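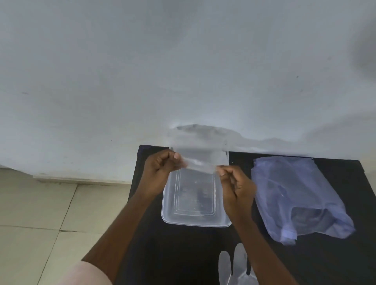 4.2 Stated culture and what staff report

Advisory firms like to describe themselves as different. Of the 15 firms in our sample, all but four used the word "culture" on the front page of their recruitment material, and most of those claimed theirs was unlike any other in the trade. We were not persuaded. Once names and logos were removed, the statements from Kusau and Zarnau could have been swapped without a reader noticing.

We compared the statements with answers from 145 staff below partner level. Agreement was weak. People at Stutevell, where the handbook promises "room to disagree", were no more likely than others to say they had questioned a fee or a forecast in front of a client manager. Several wrote that they had learned the values from a slide on their first morning and had not met them again. A high score on our belonging scale tells us little either -- it may only mean that the unhappy had already left.

Figure 2. Clear glove held open by the cuff, with a purple-blue glove behind it. 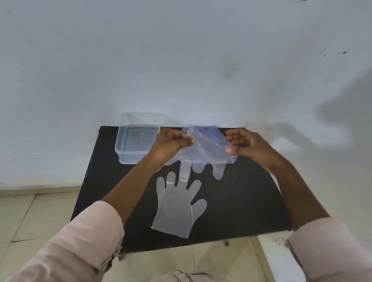 Section author: Mercy Mugo

Wasilewska is the one case that might seem to support the usual claim. Its staff stayed longer and spoke well of their managers. It also paid more at entry level and capped the working week in August, when client work is thin, and our data cannot separate those two things from anything that might be called culture. Earlier studies have tended to credit the culture and leave pay to a footnote.

A further problem is who replies. Our response rate was 60 per cent, which is decent for a survey of this kind, but the forms went out through each firm's own personnel office. We asked for a direct mailing list and were refused in every case. The answers to the open questions, which were returned to us unsigned, were noticeably cooler than the scores beside them, and we give them more weight in Section 5.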